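Home Guides Kitchen Laundry Contact

Setting up your kitchen drawers and worktop trays
Part 4: Utensils, trays and what goes where

By Venla Ikonen
November

If you've come straight here from part 3 your drawers are empty, wiped out and lined, and everything that used to live in them is in a heap somewhere. Good! Leave the heap alone for a minute. I always want to start shoving things back in at this stage and it's the surest way to end up with the same drawer I had before.

You'll need a tape measure, a pencil, a damp cloth, a tea towel, some non-slip matting and whatever trays you've decided on. I use a Nultero divider in the wide drawer and two plain open trays on the worktop. Any tray will do as long as it has a lip all the way round.

4.1 Measuring for the trays

1. Pull the drawer out as far as it goes and measure the inside, front to back and side to side. Measure the bottom of the drawer, as the sides on older units often lean in a bit.

2. Measure the height too, from the liner up to the underside of the worktop or the rail above. Mine is 83 mm, and that ruled out standing the whisk up on its side (I tried).

3. Find your longest utensil and lay it in the drawer. If it won't go straight, try it corner to corner. If it won't go corner to corner either, it's a worktop tray item and you can stop arguing with it.

4. Write the numbers on a bit of masking tape and stick it under the drawer front. You will want them again the day a tray cracks.

Note: Honkanen drawers have a small metal stop at the back which eats into the depth. Measure up to the stop and forget what the leaflet says about the full length.

4.2 Sorting the heap

5. Spread everything out on a table. A bare table is best, and a big one if you've got it. I did mine on a Sunday morning before anybody else wanted breakfast.

6. Put like with like. All the spoons together, all the turners together, peelers, tongs, the odd corkscrew. Don't decide what you're keeping yet, just make the groups.

7. Now pick out the one from each group that you reach for most. Those are your everyday pieces and they get the easy places. Dirk Stevens, who lent me his kitchen for the first version of this guide, had four nearly identical fish slices and used the one with the wobbly rivet every single time. We kept the wobbly one. (We also tightened it.)

8. Anything with a split handle, a melted edge or a bristly patch of rust goes in a bag by the door. Put it by the door now or it will creep back in.

Caution: Wrap loose blades, grater plates and mandoline parts in the tea towel while you sort. They hide under everything else and you'll find them with your thumb.

4.3 Loading a worktop tray

The worktop tray is for things you grab in the middle of cooking, usually with one hand and without looking properly. That means the way round they lie matters more than you'd think.

9. Cut a piece of non-slip matting a touch smaller than the bottom of the tray and press it flat. If it curls, roll it the other way for a few minutes and try again.

10. Decide which side you'll be reaching from. If you're right-handed and the hob is on your left, the tray wants to be on your right, with the handles pointing your way.

11. Start with the biggest piece, normally a slotted turner or a large spoon. Hold it by the handle, let the head go down into the far end of the tray first, then lower the handle after it. Going in head first keeps it from knocking everything else about. 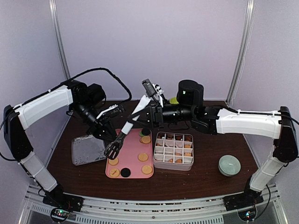 12. Lay the next one beside it facing the same way, and carry on across. I leave a finger's width between handles. It looks like a waste of space and then you try picking one up with a greasy hand and you're glad of it.

13. Stop when the bottom of the tray is covered. One layer only! As soon as there's a second layer you're back to rummaging.

14. If a long handle needs to stick out over the lip, fine, let it, but turn the tray so the handle points along the worktop and away from the front edge.

Caution: Keep plastic and nylon heads well clear of the hob. A tray that's in a sensible place when the rings are off can be much too close when there's a big frying pan on. Put your widest pan on the nearest ring, check the gap, and move the tray along if you need to.

Caution: If there are small children about, the worktop tray should sit right back against the wall. Dangling handles are very interesting when you're three.

4.4 Loading the drawer

15. Fit the divider and slide the drawer in and out a few times before you put anything in it. If the divider shifts, tuck a folded strip of matting down the back.

16. Put the everyday pieces at the front. Baking things go in the middle, and the once-a-year stuff (jelly moulds, skewers, the melon baller) goes at the back.

17. Nest the measuring spoons and cups, but take them off their ring. Marjatta Manninen told me to do this and I ignored her for years — she was right, I use them far more now.

18. Close the drawer slowly. If something catches, open it again and look for the tallest thing. It's nearly always the masher. Lay it flat or move it somewhere deeper.

Note: The Demitz soft-close runners don't like being forced. If the drawer hangs with a small gap left, pull it all the way out and let it close again on its own before you go looking for a fault.

4.5 Keeping it going

Live with the new layout for 15 days before you change anything. You'll go to the wrong drawer for the first few, everybody does, and if you start swapping things about in that time you never learn where anything is. Stick a label on the drawer front if other people cook in your kitchen.

After that, have a look at what's ended up loose on the worktop. Those are the pieces whose place isn't working, so swap them with something from the front of the drawer that hasn't moved.

Once a month tip the trays out, wash the matting in warm soapy water and dry it over the edge of the sink. Crumbs get under there however careful you are. Wooden handles can have a wipe of oil at the same time, but let them dry overnight before they go back.

Part 5 is pan lids, so have a cup of tea first.

Questions about this guide: use the contact page and ask for Venla | © Dirkeck Home Guides | Back to top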